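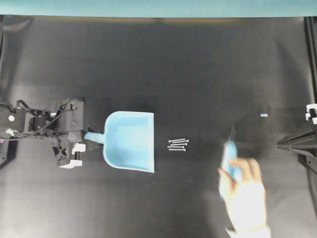
Updated September, by Larysa Mykhailiuk

Skorkus is a tabletop robot with two arms, built in the shared workshop at Poon. It was designed by Yi-chun Cheung as a machine for small bench chores such as sorting fasteners, passing tools and clearing a work surface. The project is best known among workshop members for its sweeping task, in which one arm holds a dustpan flat on the table while a person brushes loose hardware toward it.

Name and origin

The name comes from a label on the parts bin in which the first joints were stored. Cheung began the build after an earlier machine, Brasosus, was taken apart. Brasosus had a single arm bolted to a shelf and could lift light objects but had no way to hold one thing steady while another was moved. Several of its motors were reused in Skorkus, along with its power supply. The two machines share no software.

Construction

Skorkus consists of two black arms mounted on opposite sides of a table and facing inward. The links were printed in the workshop over 17 overnight runs. Most of the links are solid near the joints and hollow in the middle. The first set cracked at the elbow and was replaced with a thicker version.

Cables run along the outside of the arms in loops. An early version had them tied tightly to the links, and a connector pulled out whenever the elbow was fully bent. The loops give enough slack for the full range of motion, although they can catch on tall objects near the base.

The gripper is a black block with two white fingers. The fingers are separate parts held on by screws and can be changed in a few minutes. Straight fingers are used for boxes and blocks, and a slightly curved pair is used for handles. A rubber coating was tried and dropped after it peeled.

The table is covered with a dark matte cloth. Bare tabletop reflected the ceiling lights, and small metal parts were hard to pick out in the camera view. The cloth wrinkles with use and has to be pulled flat from time to time. Bolts also roll less on cloth than on a hard surface, which makes sweeping slower but keeps parts from reaching the floor.

Control

Each arm has its own controller board. The boards are connected to one computer running Maltent, a control program written by Cheung and two other members of the workshop. Maltent stores a task as a list of arm positions with a time for each. A position can be recorded by moving the arm by hand and pressing a foot switch, or typed in directly.

The program limits arm speed to 60 millimeters per second when a person is working at the table. A higher limit of 300 millimeters per second can be set for tests with no one in reach. Either arm stops if a motor draws more current than expected. The stop has to be cleared by hand.

Sweeping task

The sweeping task uses an ordinary light blue plastic dustpan with a short handle. The left arm takes the handle and lays the pan flat with the open side facing the middle of the table. The right arm stays back on its own side. A person then sweeps the bolts or other loose parts toward the pan with a hand brush.

The hardest part of the task is keeping the front lip against the cloth. If the gripper sits too high, the lip lifts and parts slide under it. If it sits too low, the pan presses into the cloth and pushes up a fold that blocks the bolts. Cheung settled on a setting in which the wrist is left slightly loose, so that the pan rests under its own weight.

Long thin bolts are more difficult than short ones. They tend to turn sideways against the lip, and a second pass with the brush is often needed. Washers are the easiest parts to collect.

A version in which the right arm holds the brush has been tested. The arm could follow the sweeping path but did not adjust when a bolt moved out of line, and the work was set aside until the camera software is improved.

Availability

The drawings for Skorkus are kept in a binder at the workshop and on its shared drive. The parts for both arms, excluding the computer and table, cost 704 dollars. Files for the curved fingers are stored in a separate folder under the old Brasosus name.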